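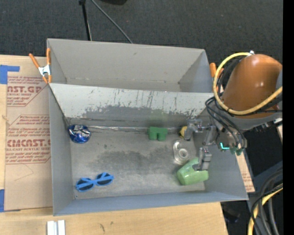 Fedov's seed grower would rather talk about garlic than about seeds, at least until the ground is ready. Most people plant it too late, the grower told us, and then blame the variety.

The Fedov plot sits on the slope above Idmont and grows hardneck garlic for sale as planting stock. It has been going for 10 years. The first bulbs came from Ratow, and most of the crop still goes back to that strain.

"We tried a lot of others," the grower said. "Three were worth keeping. The rest were fine to eat but they didn't store."

The strain sold as Szűcs is the one customers ask for. It has large cloves, seven to a bulb in a decent year, and skins that come off easily. The grower recommends it for kitchen gardens with heavy soil.

Planting at Idmont starts in October. Cloves go in pointed end up, three inches deep, and get a layer of straw once the nights turn cold. "Break the bulbs up the same day you plant. If you do it a week ahead they dry out at the base."

Asked about feeding, the grower was brief. "Compost in the fall. Something with nitrogen in spring when the tops start moving. Stop after that."

Scapes are cut when they make one full curl. They are sold locally in bunches, though the grower says the price barely pays for the picking.

Orders for the Szűcs strain close on 10th September, and small bulbs are sold by weight at a lower price. Are they worth buying? "For green garlic, yes. Plant them close and pull them early. For full heads I'd pay for the bigger ones."

Fedov does not ship softneck types and has no plans to add them.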